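Skuvik: a list of what people call their household chores

Apr 8, 2022
Deming Cui

# Skuvik

Skuvik is a word list. It has 3387 rows, and each row is something a person wrote down when asked what they call a job around the house. It began as an argument over whether "doing the bed" means making it or stripping it, and it has not settled the argument.

## What's in it

One file, `skuvik.csv`, four columns:

- `phrase` — as written, spelling mistakes included
- `job` — my best guess at the job meant
- `room` — where it gets done, if they said
- `sure` — yes, no, or blank when I lost the will

Almost 900 rows have a blank in the last column. Draw your own conclusions about my April.
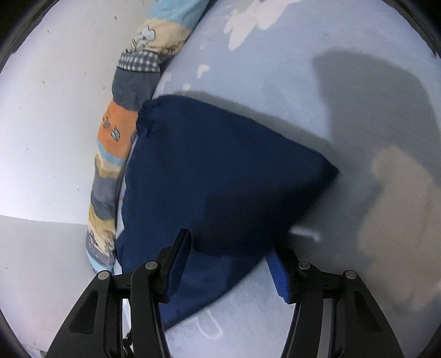

Fomarari wrote in to say that "putting away" and "tidying away" should never have been given the same job, as the first ends in a drawer and the second ends behind a door. I have split them. This broke the sort order, and version 20 exists only to mend it.

## Where the phrases came from

Mostly a form passed round by email, plus a paper sheet left in the Dumis laundrette until the pen went missing. People could write as many phrases as they liked. One person wrote 100, all of them for ironing, and all of them rude. They are in the file under `job = ironing`, so filter before you show it to a class.

## Known problems

"Sorting" means at least five things and I have given up on it. "Seeing to the bedroom" is filed under tidying, which may be generous.
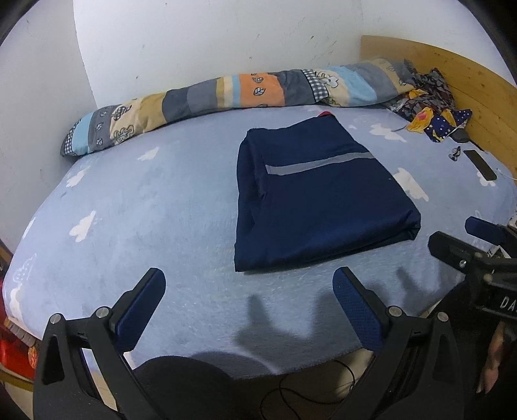

Phrases in two languages at once were kept whole, even where the join is ugly. The old Ene list was merged in early on and used a different idea of what a room is, so anything marked `landing` should be treated with care. Ene also counted stairs as a room.

## Using it

Do what you like with it. If you fix something, send me the row number and the fix — not a whole new file with the columns renamed, as has happened twice.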